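Grulstead's lost-bits trays are back out for May

May, by our village correspondent
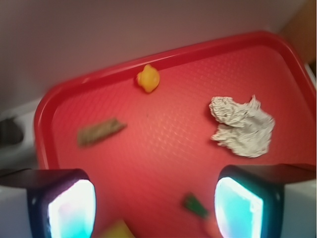

One of the red trays, with a crumpled ball of foil and a little yellow thing near the rim.

If you've lost something small in Grulstead this winter, now's your moment! The hall has put its odds and ends out on trays again, and I popped in at 9 this morning to have a nose before the toddler group arrived.

I do love this. You get the red plastic trays from the old tea bar (the ones with the bumpy floor, so nothing rolls off) and on them goes whatever has turned up under the stage, behind the radiators and down the back of the piano. My favourite was a tiny yellow fellow who might well be a rubber duck — he's very shiny and I nearly claimed him myself. There's a good lump of kitchen foil too, all peaks and creases, and I'm told foil stays on the tray until the end like everything else.

There are 40 trays to look through, set out along the tables in the Tamuno Room, and you don't need to prove anything is yours. Just say what it is and take it home. Last year's sale of the leftovers made £900, which went on the new kitchen blinds, and this time the money is for mending the side door.

The trays are out until the end of the month, mornings only. Bring a bag, and please park on the Gukonura Lane side as the front is being resurfaced.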